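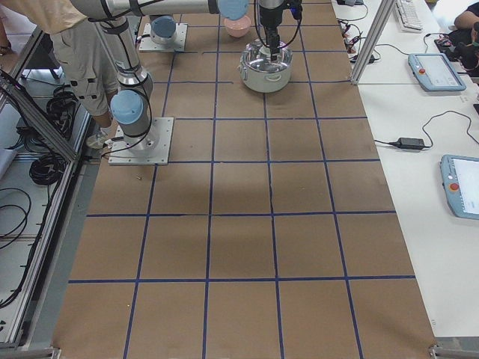

Cell 2, pot and bowl task. Paper and tape grid on the table, both pendants on the desk.

Grid squares on the table: keep or drop?

nelu_c
Posted 2019-02-18

We're gathering demonstrations for a two-arm kitchen task. The pink bowl goes into the steel pot, then gets taken out again and put back on the paper. We have 1094 good runs so far. Before each run the operator is given a square for the pot and a square for the bowl, and sets them by hand.

My worry is the tape. The lines are dark blue on brown and very easy for a camera to pick up. I think the policy is learning where things sit relative to the lines and paying little attention to the pot. When I tried it on plain paper last week it reached short most of the time.

Has anyone taken the grid away part way through a set? Did you have to throw out the earlier runs?

hoaau
Don't throw anything out. We did that in January on the Vikstead job and regretted it. Keep what you have, pull the tape up and collect a few hundred more without it. Mixed is fine.

Also, your lines aren't all true. A few of them are slightly wavy. If you log positions by square, your labels will be off by however much the tape is off.

nelu_c
The square is only logged so we know we've covered the table. It isn't fed to the model.

lien.nong
I disagree with hoaau. A few hundred won't do it if the other thousand all have tape in them. We had 3531 runs on a marked table and added 222 on a bare one, and it still went wrong on the bare one. What fixed it was changing the paper every day. Brown, white, a bit of old lino, whatever was about.

The grid itself I would keep in some form. Without one, operators put the pot in the same comfortable spot every time. Ours did, and they swore they didn't.

hoaau
Was that the same camera position for both? Ours was fixed. If yours moved as well, you can't blame the tape.

lien.nong
It got moved once, between the two lots. Fair point, but I still wouldn't trust 222.

tung_ngh
You can have the spread without the tape. We print a list of positions, put small pencil ticks along the edge of the paper and read across. It takes a bit longer per reset.

Other things from your picture. There's a screw lying on the paper near the base of the left arm, so check what it came out of. And that pot is shiny. We had trouble with reflections off the rim and went to a dull one.

nelu_c
Thanks, will check the base plate bolts and the brackets before the next session.

I'd like to keep the shiny pot. The people who want this will be using ordinary pans.

tung_ngh
Then have more than one pot. One shiny pot in every run is the same problem as the tape.

diem_k
How do you handle people at the edge of the view? There are legs in yours at the top left and an arm on the right. We used to crop, now we leave them in and it has made no difference that I can measure.

nelu_c
We leave them in. Operators stand where they need to stand.

Plan for now: 99 runs on bare paper with pencil ticks, same camera, same pot. Train once with them and once without, and test both on bare paper. If there's no change I'll go lien.nong's way and swap the paper daily.

lien.nong
Do the test with the pot in squares you've hardly used as well. Otherwise you won't know which problem you've fixed.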